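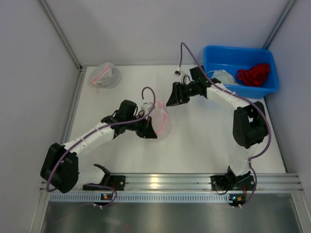

My dryer already beeps at me, so when is something going to come along and put the lunch bags away too, one reader of our March newsletter wanted to know, and would it cost more than hiring the kid next door? We get some version of that question nearly every week, and we love getting it, so it seemed only fair to answer it on the page for the machine it was about.

Brilto Two-Arm Bench
Made by Prinholm, sold and supported from our shop in Steltstead
Page updated 10/08/2019

The Brilto is a pair of small robot arms that share one rail along the front edge of a white tabletop, with pale gray walls around the other three sides. It is meant for people who want to try out small chores with a machine and see for themselves how far it gets: school workshops, packing rooms, repair benches, and a fair number of patient folks with a spare table at home. Each arm has its own gripper and its own little circuit board down at the base, and the two can work together or take turns.

So, can it do chores yet? A few of them, slowly, and with somebody nearby. Give it a folded washcloth and a tub that stays where you put it, and it will do a nice job most of the time. Give it a clear zip-top bag and you will be there a while! Thin plastic slides, folds over on itself and catches the light, and a bag that was easy to pick up a minute ago may be lying in a completely different shape now. We use bags with a red seal stripe on our own bench and a blue tub for the back corner, and we still think of bags as the hard end of the list (socks are much friendlier).

One of our longest-standing customers is Castaño, a small packing shop that puts together spare-parts kits. They ran 200 bag pickups on their Brilto before deciding what to give it. In the end they kept the sealing for human hands and let the arms move filled bags from the table to the tub, and they tell us they are happy with the split – it is a dull job and everyone was glad to hand it over. They have asked about closing zip seals since then. We told them to wait, and we would tell you the same.

What comes with it
Two arms, left and right, with grippers fitted
Front rail and white tabletop
Gray side and back walls with corner posts
Two control boards and all cables
Printed setup guide and 12 practice tasks, starting with cloths and working up to bags

Ordering
Price: $1,732 for the complete bench, shipping extra
Lead time: 8 working days when in stock
Spare gripper fingers and replacement cables are sold separately

A few things worth knowing before you buy. You will need a computer, which is not included, and a sturdy table that doesn't wobble. Keep the cables slack enough for the arms to reach, and switch off the power before you put your hands in to rearrange anything. The arms are made for light things, so please don't ask them to lift a jar of pickles. Setup takes an afternoon if you like reading instructions and a bit longer if you are the sort who opens every bag first (we are, too).

If you have a particular chore in mind, write and tell us what the object is, how big it is and where it needs to end up. We will try something close to it on the bench in Steltstead and let you know how it went, including when it went badly. Visitors are welcome during shop hours, and you can bring your own laundry.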